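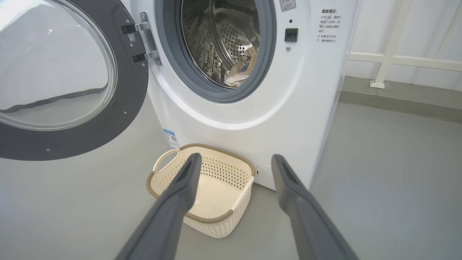 From: Nandini Gowda
To: laundry list
Subject: Re: [laundry] Door interlock delay, gasket smell, and the drain filter

Takumi Oshima wrote on Thursday:

> We have had the front loader in the Brultholm flat for 14 months and
> I have three questions for people who know these machines better.
>
> 1. After the cycle ends the door stays locked. Sometimes it is a
> minute, sometimes it seems closer to two. I assumed a fault in the
> lock and was ready to order a replacement.
>
> 2. There is a sour smell from the rubber. I run an empty hot cycle
> with a Zatano tablet once a month and it comes back within a week.
>
> 3. Spin ends with more water in the cotton items than I would like.
> Light-colored shirts and trousers mostly, so small loads.
>
> I have not opened the little round cover at the bottom. The lease
> says tenants may do "routine care" and I am not sure that counts.

Taking these in order.

1. Lock delay

This is normal, so please do not order the part yet. The notice printed on the side of the machine, the block headed 温馨提示 ("friendly reminder"), covers it. It says to wait one to two minutes before opening the door, and it also says not to force the door while the machine is running. Your timings fall inside that.

The mechanism in most locks of this type is a small heating element and a bimetal strip. Power to the element is cut at the end of the cycle, the strip cools, and the bolt drops back. Cooling time depends on the room and on how long the element was energized, which would explain why you see one minute on some days and nearly two on others. Other locks use a solenoid and a fixed timer. Those release with a more definite click and vary less.

A lock that needs replacing behaves differently. Typical symptoms are a door that is still locked after ten minutes with no water in the drum, a cycle that will not start with the door firmly shut, or a cycle that stops partway with a door error. Before blaming the lock for the second one, look at the slot in the black receptacle on the front panel. Lint and detergent residue can collect there. A dry cotton swab is enough. Do not spray anything into it.

Pulling on the door during the delay is the usual way people create a real fault. The load goes into the hook and the hinge screws. If the door has started to sit low, open it fully, lift gently at the outer edge and feel for play at the hinge. Any movement there should be reported to the landlord.

2. Smell

A monthly hot cycle cleans the drum fairly well. It does much less for the fold of the gasket, where water stands after every load. The sequence I use:

- Unplug the machine and let the drum empty fully.
- Pull the lip of the gasket forward at the bottom and wipe inside the fold with a cloth and warm water with a little dish soap.
- Work around the full circle. The top is usually clean but check it once.
- Find the drain holes at the bottom of the fold and clear them with a swab.
- Wipe the inside of the glass where it meets the rubber, then dry everything.

After that, a dry wipe of the lower fold following the last load of the day is sufficient. Leave the door open afterward, wide if the room allows it and a hand's width if it does not. Keep it closed if you have small children or a cat with access to the room.

I would avoid bleach on the gasket. I had one go tacky in the Casonmont building after a season of it. Vinegar is argued over on this list every October and I will not reopen that here. Also check your detergent dose. Most of the gasket complaints I have dealt with came down to too much Leka liquid in half loads.

One more point on this. Do not leave finished washing sitting in the bottom of the drum overnight, even with the door open. A crumpled bundle dries slowly and wets the gasket again at its lowest point. Put the basket on the floor directly in front of the opening before you unload and pull the load straight down into it. It saves picking socks up off the floor, and with pale fabrics it also keeps them off the outer rim of the door, which collects dust.

3. Wet clothes after spin

Two likely causes, and you can separate them in one evening.

The first is balance. A small load of cotton can gather on one side of the drum. The controller tries to redistribute it, gives up, and spins at reduced speed. Add a couple of towels and repeat the same program. If the result is clearly drier, that was it.

The second is a slow drain. That brings us to the round cover low on the right of the front panel. Cleaning the filter behind it is routine care by any reading I know of. Switch off and unplug, lay a towel down, and slide a shallow tray under the cover. The one on your machine is set just above the floor, so a baking tray may be too tall and you may have to rely on towels. Unscrew the filter a quarter turn at a time, let the water out, tighten, empty, repeat. Rinse the filter under the tap and feel inside the housing for coins and hair ties. Check that the pump impeller turns, usually in small jerks, which is normal for a magnet rotor.

Refit the filter until it stops, then run a short rinse and watch for drips. Do this every two months or so - more often if you wash pet bedding.

If neither helps, post the program name and the spin speed you selected. The drain hose height would be useful too.

Nandini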